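Good news for anyone who's missed Ida Grube's dumplings: she's opening a second place in Seltby this September! It's called Gresent, it's got 57 seats and it's two doors down from the old Brinkmann bakery.
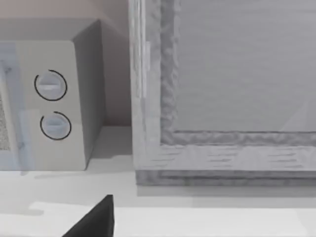
I popped in for the trial supper and had the smoked trout, then far too much plum cake (no regrets). Kane Baxter's running the kitchen, and mains start at £11.
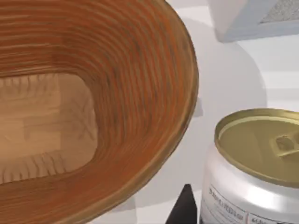
Opening times

Doors open at 5pm. Lunches should follow once Kane's hired another cook.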